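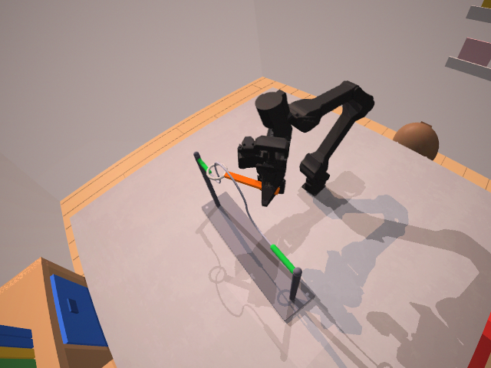 Section 6. When the Ring Touches the Wire and the Arm Does Not Stop

The wire-loop task in the Stirari simulator is meant to end the moment the ring touches the bare wire, and most of the time it does just that. Now and then, though, the contact goes unreported and the arm keeps pushing, and you come back from lunch to a run full of bad passes (we have all been there!). The stretches inside the two green sleeves, one beside the top of each post, are the rest zones, and contact there is ignored on purpose. With the ring sitting as close to the upper sleeve as it does here, please read the steps below before you press Start.

1. Pause the run and open the contact log. A missed contact shows as fault code 511.

2. Do not jog the arm sideways to free the ring. Back it out slowly along the wire until the ring is over a sleeve.

3. Open the Hennessy collision panel and look at the wire thickness. If it reads zero, reload the task file and check it once more.

4. Set the force limit to 3 newtons. The older Hostham task files leave this blank, and a blank is treated as no limit at all.

5. Run a short test of 420 time steps with the ring resting against the bare wire. The fault light should come on and the arm should hold.

Note: Runs made before the May update may carry the fault without logging it. We found 44 of these in our own folders and ended up running every one of them again.

Caution: Never copy a trajectory from a faulted run to a real arm. The gripper will hold on to the handle and keep pulling, and it can bend the wire or catch a hand. Keep the stop button within reach during the first pass, and send the saved log to the Rirkalport help desk if the fault comes back.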